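Learning Center > Young Explorers > Robots > How Robots Are Taught

How Do You Teach a Robot?

Published by the Jumus Education Office, 10 July 2026

Shares 653 | Comments 17

When you learned to tie your shoes, someone probably showed you how. A robot can be shown how to do a job, too. Engineers call this "learning from demonstration." A demonstration is a careful showing of each movement.

There are two common ways to give a robot a demonstration. In the first, a person takes hold of the robot's arms and moves them by hand. In the second, the person stands apart and uses controls. When the person's hands move, the robot's hands move as well. This second way is called teleoperation. "Tele" comes from a Greek word that means "far." 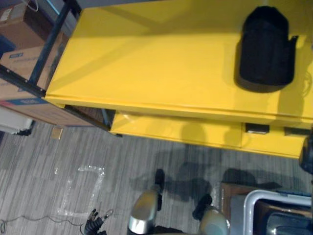 During a demonstration, the robot keeps a record. It stores what its cameras see and how each of its joints is bent, many times every second. A joint is a place where an arm can bend or turn, like your elbow. Afterward, a computer studies the record and looks for patterns.

One demonstration is seldom enough. At the Julletti Workshop, the teaching team recorded 4,000 demonstrations for a single set of shelf tasks. The team changed small details between recordings – a part might be turned, or moved closer to the edge. The robot must learn that the job remains the same even when the objects are in new places.

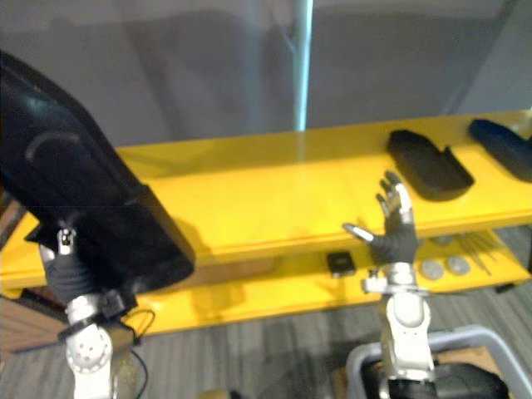 Using two hands is a difficult lesson. The person teaching must decide what each hand should do at every moment, including when it should wait. One robot hand may hold a large black part over a yellow shelf while the other stays open and empty in front of it. Both positions go into the record, so an empty hand is part of the lesson as well.

Words to Know

Demonstration: showing how a task is done
Joint: a place where an arm bends or turns
Teleoperation: moving a robot with controls from a distance

Next: How Do Robots See?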